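Desk height and forearm support for long typing days: fixed desk, no option to replace

Forum > Workstations and Seating > Setup and Measurements

skunavar_t
Posts: 106

I have a fixed-height desk in a rented room and cannot swap it for an adjustable one. The top is too high for me by a small but noticeable margin. With the chair set so that my feet are flat and my thighs level, my elbows sit below the surface and I end up lifting my shoulders to type. By mid-afternoon the top of the right shoulder is sore.

Options I have considered:

1. Raise the chair and use a footrest.
2. Fit a keyboard tray under the desk.
3. Cut the legs down. Not allowed, the desk belongs to the landlord.

The underside has a crossbar set back from the front edge, so a tray would need short runners. I do mostly text and spreadsheets, with the mouse in use for perhaps a third of the day. Opinions on 1 against 2 would be useful, especially from anyone who has lived with either for longer than a month.

Gorazd Tomić
Posts: 3706

Option 1. It costs very little and it is reversible. Set the chair by elbow height first and ignore your feet while you do it. Sit upright, let the upper arms hang, bend the elbows to a right angle and raise the seat until the forearms are level with the desk top or a touch above it. Then measure the gap between the floor and your heels. That figure is the footrest height.

Do not buy a footrest before you have the measurement. Most of the tilting ones are too low at the heel and too steep at the toe.

pkos
Posts: 50

I disagree with going straight to the footrest. A raised chair fixes the elbows and then causes three other problems: the screen is now too low, you cannot push back with your feet, and you lose the use of the floor area either side of the footrest. I used one for a whole winter and found I sat much more still than before. The shoulder improved and the lower back got worse.

A tray with short runners is not hard to find. The Fasier one has a clamp version which needs no screws, although it does sag slightly at the front if you lean on it.

Gorazd Tomić
Posts: 3706

The screen can be raised on anything flat. I would not count that as a problem.

The point about sitting still is fair if the footrest is narrow. Use a wide one. A plain box the full width of the knee space lets you move both feet about.

Clamp trays I do not recommend on a desk with a crossbar. The clamp needs clear depth behind the front edge and the usual result is a tray that sits too far forward, so the user moves back and reaches for the mouse.

s.zoega
Posts: 15

The mouse is the part that matters here, and it has not had much attention so far. The original post says right shoulder only. If desk height were the whole cause I would expect both sides to complain, given that typing uses both hands. One-sided pain at the top of the shoulder usually goes with reaching out to the side for the mouse.

Check where the mouse is in relation to the keyboard. With a full-size keyboard the number pad pushes it a long way out. A short keyboard brings the mouse in by the width of the pad and costs less than a tray. If you need the numbers for spreadsheets, buy a separate number pad and keep it on the left.

skunavar_t
Posts: 106

That is a good point. The keyboard is full size and I use the number pad most days. I measured the reach and the mouse is well outside the line of the shoulder. The desk is not deep either, so everything tends to drift outwards.

I have tried moving the mouse to the left hand before and gave up within a week. 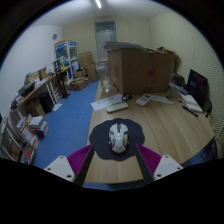 For now I have the chair raised on Gorazd's method and a stack of two old ring binders under my feet. The elbows are level with the desk for the first time. The shoulder is less tight in the evening, but I have only done four days, and one of those was a Sunday with very little typing. I will leave the keyboard alone until I have a full working week on the new height, so that I am changing one thing at a time.

Todor Yordanov
Posts: 50

Changing one thing at a time is right. Write the results down as well. A score out of ten at noon and again at the end of the day is enough. People remember the worst hour and forget the rest.

On the binders: they slide. Put a piece of rubber matting underneath or tape them together. A footrest that moves makes you grip with your toes and the calves tighten.

pkos
Posts: 50

Since we are on supports, has anybody used a gel wrist rest over a long period? I was told to get one and it made my wrist worse.

s.zoega
Posts: 15

A wrist rest is for pauses between typing. If you type with the wrist pressed into it the hand pivots from that point and the pressure goes onto the underside of the wrist. The same applies to raised pads in front of the mouse. Rest the heel of the hand or, better, the forearm, and move the mouse from the elbow.

Forearm support needs depth. Leave enough desk in front of the keyboard to take a good part of the forearm, which means pushing the keyboard back further than most people like.

Gorazd Tomić
Posts: 3706

I would go the other way on depth. Push the keyboard back on a shallow desk and the screen ends up too close, or the user leans forward to reach. Good armrests set level with the desk do the same job and take no desk space. They must be narrow enough that the elbows stay in.

s.zoega
Posts: 15

Armrests level with the desk stop the chair from going under it. You are then sitting further back and reaching forward, which was your own objection to the tray.

Gorazd Tomić
Posts: 3706

Only if they are long. Short armrests, or ones that slide back, clear the edge. The Tureo chairs have them set back far enough. I accept that many cheap chairs do not.

apellegrini
Posts: 15

Both will work if the edge of the desk is not sharp. Mine had a hard square edge and the forearm support was the cause of a numb little finger, which took most of July to settle. I stuck a length of foam pipe cover along the front, slit down one side. It is ugly and it works. Check for this before resting any weight on the edge.

skunavar_t
Posts: 106

Update after a full week. Scores, noon and evening, on the raised chair with no other change: the shoulder went from a usual six in the evening to a three. Noon is a one or a two on all days. The lower back is the same as before, so I have not seen what pkos describes, but it is early.

The binders did slide. They are now taped and on a rubber mat.

Next change is the short keyboard with a separate number pad on the left. I have ordered an Abubakari one on a thirty-day return. The tray is off the list for the time being.

pkos
Posts: 50

Watch the back after the third week. Mine was fine up to then.

Todor Yordanov
Posts: 50

Also raise the screen by the same amount as the chair if you have not done so. You did not mention it in the update.

skunavar_t
Posts: 106

Not done. Will do it tonight and note it in the log as a separate change.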